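The list came down from the province at six each evening, and Valentina Painemal read it standing up. Two names were new. One was a driver from the Uda road. The other was Cristóvão Salgado, who had cleaned the clinic's floors for nine years and had gone home on Friday with a headache.

She folded the paper and went to find Dr. Koller. He was in the supply room with the door open, moving boxes of gloves from one shelf to another.

"Salgado's on it," she said.

Koller put the box down. "Symptoms?"

"The headache. A cough since yesterday. He says he can smell his coffee."

"Then he goes to the school with the others. Who has he been near?"

"All of us," she said.

The school at Rasach had been closed since the middle of March. The district had put 40 beds in it, ten to a classroom, with bedsheets hung on wire between them. The ambulance could take one patient at a time, so the driver from Uda went first and Salgado waited on a chair by the side gate with his bag on his knees.

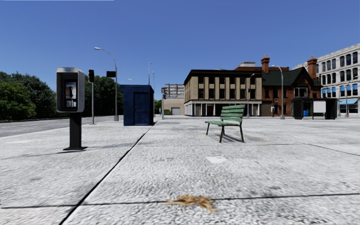
How long do they keep you in the school?
Until two swabs in a row come back clean, and the lab in Figueroa was taking six days for each.

Salgado asked it through the gate and Valentina answered from the step. He nodded and did the sum on his fingers. His daughter's birthday was in there somewhere.

"Who's doing the floors?" he asked.

"I am."

"Use the blue bottle for the hall. The green one leaves it sticky."

"All right."

"And don't let Koller walk on it."

The ambulance came back at twenty past eight. The driver wore a raincoat over his gown and did not get out. Salgado climbed in the back by himself and pulled the door shut after him. 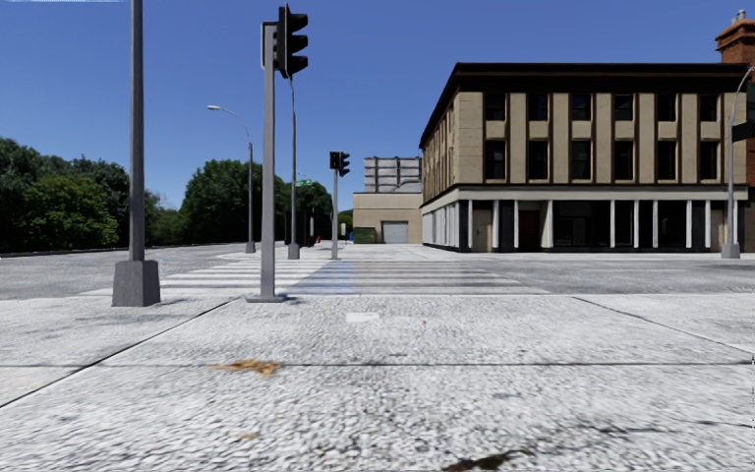 By Sebastián Salinas
Monday, May 25, 2020

She mopped the hall that night with the blue bottle. Koller came out of his office in his socks, carrying his shoes, and went along the wall to the back door. He had 600 swabs left and the next delivery was a week off. He had told the mayor this twice.

On the fourth day Salgado phoned the front desk. His bed was by the window. The man next to him, Noman Arain, had run a fever for three nights and was now sitting up and complaining about the soup. They were playing cards with the sheet pulled back, which was against the rules.

"Did you play with his cards or yours?" Valentina asked.

"Mine. I wipe them."

"With what?"

"The green bottle," he said. "They're sticky."

His first swab came back positive. She read the result standing up and called the school herself so that he would hear it from her. He was quiet, and then he asked about the hall.

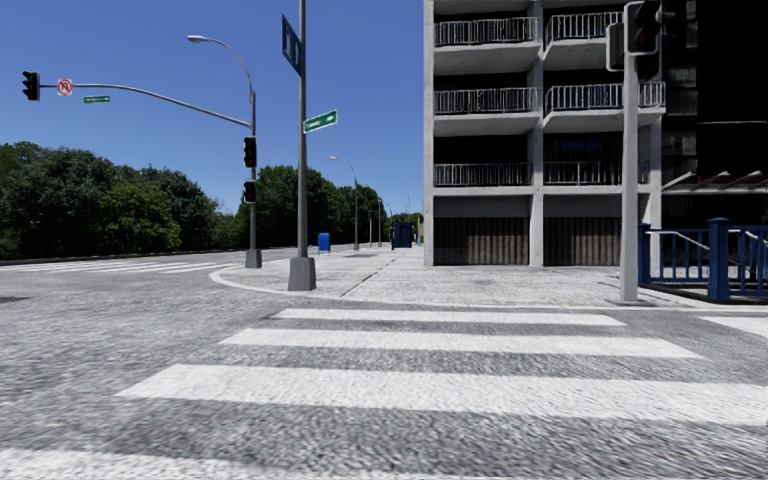 Ploseo Library Writing Club

The second came back clean, and so did the third. Koller drove out to Rasach in his own car with the windows down. Valentina stayed behind to meet the delivery. When she heard the car she was signing for the boxes, and she finished signing before she went to the gate.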